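Pesquisar neste repositório... Ir

# Tamau - legendas de stand-up em português

Olá! O Tamau é a minha coleção de transcrições de especiais e noites de stand-up, com marcação de piadas, risos e pausas. Comecei isto em janeiro para uso próprio (queria perceber onde o público ri quando o comediante se cala) e cresceu mais do que eu contava.

São 1.512 segmentos na versão atual, dos quais 1.286 já revistos à mão. Os restantes têm `revisto = 0` na tabela, portanto filtrem se precisarem de coisa limpa.
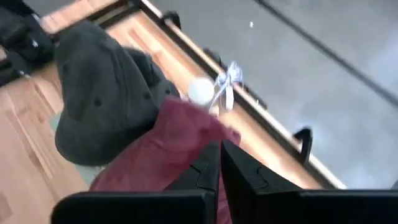

**Yung-ching Chien**
Manutenção e transcrição

## O que vem na pasta

- `segmentos.csv` - uma linha por segmento, UTF-8, separador ponto e vírgula
- `risos.csv` - início e fim de cada riso, em milissegundos
- `salas.csv` - nome da sala e lotação, quando a soube

As gravações vêm de três ciclos: o Gunen (sala pequena, público muito em cima do palco), o Tseng e as noites abertas do Gellex. O Gellex é de longe o mais barulhento, com mais de 700 segmentos, e há ali copos, cadeiras e uma máquina de café que o detetor insistia em marcar como gargalhada. Já corrigi quase tudo, mas se apanharem um riso com 90 milissegundos desconfiem!

## Como anotei

Cada segmento tem um campo `tipo`: preparação, remate, conversa com o público ou "outro". O "outro" ficou grande demais, eu sei. Os remates encadeados - aqueles em que a sala ainda está a rir do anterior - levam o mesmo `id_grupo`.

Os palavrões ficam como foram ditos. Nomes de espectadores foram trocados por [NOME], e tirei os segmentos de quem me pediu para sair.
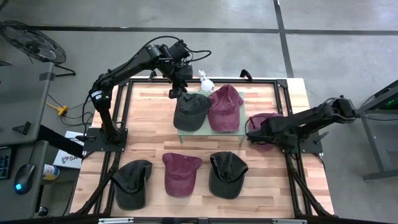
*Bonés na mesa de madeira, entre os dois braços robóticos.*

## Problemas conhecidos

O sotaque do Porto confunde o alinhador e há 8 ficheiros do Tseng com o tempo adiantado meio segundo. Ainda não decidi se corrijo o áudio ou a tabela... aceito opiniões.

## Licença e uso

Texto e anotações em CC BY-NC. O áudio não está incluído e não o posso enviar, nem por favor :)

Contacto: abrir um issue no repositório | © Tamau | Voltar ao topo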